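Collameck Neighborhood Association
Minutes of the Regular Meeting
Jul 29, 2026

Held in the upstairs room of the Gilari Street Library. Lorenz Auer in the chair. Meeting opened at 7:05 p.m.

1. Minutes of the last meeting

The minutes of the June meeting were approved with one correction. Under Street Trees, "Macaraeg Lane" should read "Macaraeg Court." The lane does not have trees.

2. Matters arising

The broken bench at the bus stop on Bamum Road was reported to the city again. The city's reply says the bench belongs to the transit agency. The chair will write to the transit agency.

The noticeboard key has been found. A copy is to be kept at the library desk.

3. Money

The balance at the end of June was $957. The invoice for the spring newsletter has been paid. The invoice for the hall deposit is not in yet and will come out of this figure. A member asked if the association should move to an account with no monthly fee. Agreed to look at this before the fall and bring the terms of two banks to the next meeting.

4. Bamum Road crossing

The city traffic office has sent its answer to our March letter. It accepts that the crossing by the school is hard to see from the north in the morning. It does not agree to a signal. It offers new paint, a raised sign on each side, and trimming of the hedge on the city's part of the lot.

Discussion was long. Parents present said the paint was last redone four years ago and wore off in one winter. Others felt the association should take what is offered and ask again for the signal next year. One resident said that cars back up past the bakery when school lets out and that a signal would make this worse. It was pointed out that the traffic office counted more than 3,000 cars on a school day in its own study and that this number does not appear in its letter.

Motion: to accept the paint, signs and hedge work, and to state in the reply that the request for a signal stands. Carried, with 3 against.

The chair will draft the reply and post it on the noticeboard for a week before it goes out.

5. Library room and furniture

The library has told us that this room will be closed for floor work for most of September. The September meeting will need another place. The church hall on Macaraeg Court is free but charges for heat and cleaning. The school cafeteria is free of charge but has to be empty by 8:30. Agreed to ask for the cafeteria and to keep the agenda short.

The library also asked what tables groups would like when the room reopens. The present ones are heavy and take two people to fold. Most of those present would like one large table with rounded ends in place of the row of small ones, so that people at the back are not left talking to the backs of heads. A few would keep the small ones for the plant sale. The chair will pass on both views.
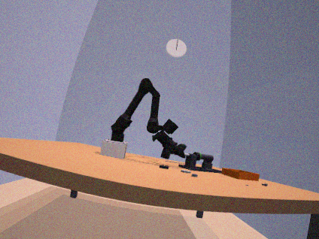
6. Plant sale

The sale will be on the library lawn as last year, with the side porch as the fallback in case of rain. Donated plants can be dropped off the evening before, after 5 p.m. Please label pots with the name of the plant and whether it wants sun or shade. Last year a lot of the pots had no labels and were hard to sell.

Prices will stay the same. Tomatoes and peppers will not be taken, as it is too late in the season for them. Divided perennials, herbs and houseplants are welcome. A cash box is needed, and the chair has one that can be used.

It was asked if neighbors from outside Collameck may sell on their own account. After some talk it was agreed that they may donate plants but that all money goes to the association this year.

7. Alley lights

Two lights are out in the alley behind Gilari Street. The power company has been told and gave a repair date that has passed. Residents with a pole number should call it in themselves as well, as each report is logged separately. Pole numbers are on a metal tag at eye level.

8. Any other business

Trash pickup: bins put out the night before are being knocked over on the hill end of Bamum Road. Residents were asked to set them against the wall.

Dogs: a complaint was read about dogs off the leash in the small park. The leash sign has faded. The parks department will be asked for a new one.

Newsletter: items for the fall issue are due by the end of August. Short items are preferred. The winter issue may go out by email only, depending on printing cost. Members with no email should leave a mailing address at the library desk.

9. Next meeting

September, at the school cafeteria if it can be had. The place and time will go up on the noticeboard.

Meeting closed at 8:50 p.m.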